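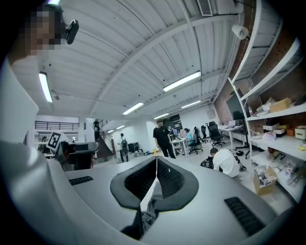
Ingvar Bach writes that the Bisgaard training goal held its line through a full August of shooting drills, and asks whether the net can be replaced separately. It can – order part 219.

Bisgaard Training Goal, 5-a-side
Frame: welded steel, powder coated
Net: knotless, clip fixing
Weight: 85 lb without anchors
Anchors: five, supplied

For use on grass or artificial turf. Anchor the goal before play and check all clips weekly. Wheels are sold separately – see the Clamuron kit. Spare nets ship from Bruvport.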